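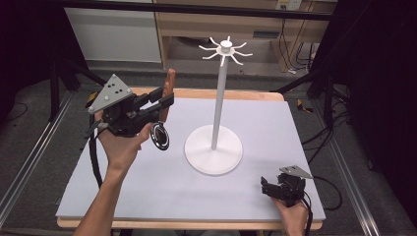 Yanling Yao wrote:

> If the drawer is the problem, then stop using the drawer. I put a round
> stand with hooks on the counter in April and moved the everyday things
> onto it: four mugs, the measuring spoons, the bottle brush, the small
> strainer and the ladle. It turns, it takes up no more room than a saucer,
> and I can see everything I own. I got a whole drawer back. I think most
> people on this list would do better with two of these than with one more
> set of dividers, and at $14 it is hardly a gamble. Anything with a hole or
> a loop can live on it.

Clorkodham Small Kitchens list
Home | Threads | Previous | Next | By author | Search

Subject: Re: Re: hooks instead of drawers?

Yanling, I've read this three times and I want to believe you. I even have the same kind of stand, the white one with the round base and the eight curved hooks, which my sister bought from Mista and passed on to me when she moved to Trudville. It has been on my table for a week. I remain unpersuaded, and I'd like to say why before half the list goes out and buys two.

First, the saucer. The base may be the size of a saucer, but the base isn't what takes up the room. The hooks stick out all the way around, and once a mug is on each of them you have something more like a small bush. You can't push it back against a wall. You can't put the toaster next to it. If you want to turn it you need clear space on every side, and in my kitchen clear space on every side is exactly what I'm short of.

Second, weight. I got the kitchen scale out. My stand is 403 grams with nothing on it. One of my ordinary mugs is 239. So two mugs already weigh more than the thing that's holding them up. Hang them opposite each other and it's fine. Hang them both on the near side, the way anyone would who has just washed two mugs, and it leans enough to make me nervous. The big Major soup mug is 532 grams and I didn't try it. Somebody else can.

You say four mugs on yours. Do you space them out every time, or did you get one with a heavier foot? That would change my opinion of the whole business and you didn't mention it.

Third, and this is where I really part company with you - "anything with a hole or a loop." I went through my utensil drawer with that sentence in mind. Plenty of my things do have a hole. But a hole being there doesn't mean a hook goes through it easily, or that the thing hangs well once it does. Long handles are the worst. They're hung from the thin end, so all the metal is down at the bottom swinging around, and on a tabletop stand the bottom is not very far from the table. A ladle on mine sits with its bowl on the base at an angle. I wouldn't call that hanging. 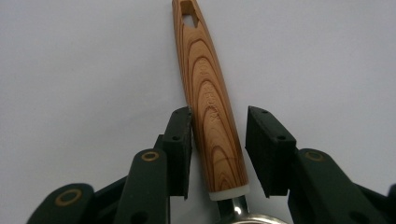 Wood-grain handle, hanging hole near the top. The lettering says KÜCHENPROFI.

I'll give you this much: that one has a decent long hole, narrowing to a point at the bottom, and I like the look of it. It would go on a wall rail with no trouble at all. It's the tabletop version I can't see. With a rail you decide how high it goes. With a stand, somebody at Mista decided for you, and I suspect they were thinking of teacups.

Small loops are a different matter. Key rings, hair elastics, the string on the bottle opener - those hang perfectly well on hooks like these, and they don't pull the stand over. If you told me you kept one by the front door for that sort of thing I'd have no argument. I might do it myself. But then it's not a kitchen item any longer and it hasn't freed up a drawer.

And about the drawer. You got one back, and I'm glad, but what went into it? You listed nine or so things that moved to the counter at most. When I took the same things out of mine, the drawer still wasn't empty. It had the garlic press, three peelers, the cookie cutters, the rolled-up tape measure and all the odd lids. I strongly suspect that what cleared your drawer was taking everything out and looking at it, and the stand got the credit. I did a clear-out of my own two years ago with no stand whatsoever and also got a drawer back. It filled up again by spring. Yours has lasted since April, so you're ahead of me there.

What I'd want to hear, from Yanling or from anybody who has kept one going for more than a few months:

- how many mugs before it tips, hung carelessly
- whether you wipe down the hooks, and how often (mine had a gray film after a week near the stove)
- what's the longest thing you hang on it
- whether anyone else in the house puts things back on it

That last one matters most to me. My husband has not hung up a single item. He puts the mug down next to the stand. I've asked him about it and he says he thought it was drying.

I'm keeping it out until the end of the month to be fair to it. For now it's bare again and the mugs are in the cupboard, where I can stack them.

Carol

Comments (4)

dishrack_annie: Mine tipped with three mugs. I put a disc of that grippy shelf liner under it, which stopped it sliding but not leaning.

Yanling Yao: I do space them out, yes. It's a habit now and I forgot it was one. The ladle hangs fine on mine but it's a short ladle. I should have said that.

R.T.: Wall rail. Been saying it for years.

dishrack_annie: Not everybody is allowed to drill, R.T.

Last updated November 10, 2023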